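Alphabet block

An alphabet block is a small cube, usually of wood, with letters on some or all of its faces. Blocks of this kind are sold as toys, as nursery decoration and as teaching aids. The third use is the one most often praised in catalogues and the least well supported.

Origins

Popular histories like to name a single inventor, and they seldom agree on who it was. Lettered dice and tablets for children are mentioned in English writing on education by the end of the seventeenth century, and John Locke wrote in favour of learning letters through play. Whether many households followed such advice is another matter. Most surviving sets are much later, and those kept in good condition may tell us more about toys that were put away than about toys that were used.

Manufacture

Blocks are cut from square lengths of timber, sanded and then printed, stamped or engraved. Makers tend to describe their wood as "natural", a word that rules out very little. Paint and varnish matter more to safety than the timber does, as does size: a cube small enough to fit in a toddler's mouth is a choking risk whatever the label says.

Sets vary widely. A set of 24 blocks cannot give each letter of the English alphabet a block of its own, so letters have to share. The Fumel pattern, sold in the 1970s, put two letters on every block, which meant that some short words could not be spelled at all. The rival Lozano set repeated the vowels – a sensible step, though buyers paid well for it.

Claims about learning

The usual claim is that children who handle letters learn to read sooner. Begoña Manzano followed 244 nursery children and reported a gain in naming letters after one term. Urs Steiner, going over the same figures, pointed out that the families who owned blocks also owned more books, and that the gain had gone by the age of 5. Neither account deals with reading itself. Stacking and sorting may well help with grip and balance, but plain cubes would presumably do the same.
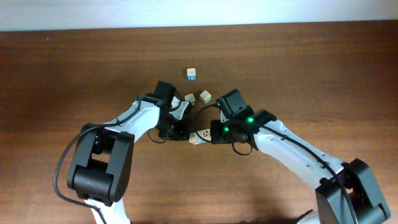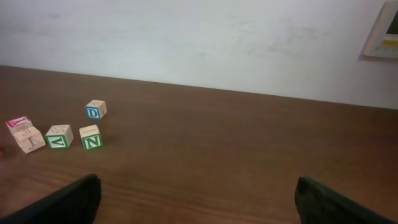
Wooden alphabet blocks on a tabletop (first picture); the tabletop and the wall behind it (second picture).

Collecting

Older blocks are traded singly and in boxed sets. Prices depend heavily on the box, which is easier to fake than sellers admit. Milan Declercq's guide lists 200 patterns, several of them known only from advertisements, and its dates should be treated with care. Worn corners are often offered as proof of age. They prove wear, and a few months in a busy nursery can produce plenty of it.

See also

Building block
Hornbook
Letter tiles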